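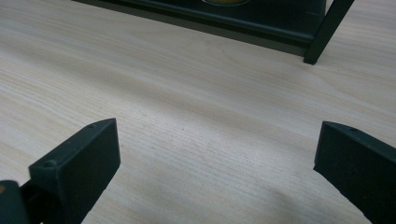

I've spent most of this fortnight arguing with a grasp planner, and I reckon I'm finally ahead on points. The trouble was timestamps. Our wrist camera node was stamping frames on arrival instead of at capture, so every pose estimate came in 100 milliseconds stale, and the controller (bless it) kept correcting for a spot the fingers had already left. You could see it in the plots as a lovely lazy wobble on every approach. I blamed the gains for 4 days!

Rochelle Ferreira spotted it over my shoulder while she was waiting for the kettle. So now Jeteo, our little replay tool, flags any frame whose stamp and pose don't line up, and I've colour-coded the bad ones so even I can't miss them. First pass over 200 old logs was a bit grim -- more red than I'd like.

Next job is the depth filter, which treats bare timber veneer as if it were full of holes. Wendell wants to smooth the lot; I'd sooner fit a plane to the tabletop and be done with it. We're trying both before May, and I'll post the numbers once I've tidied up the scripts.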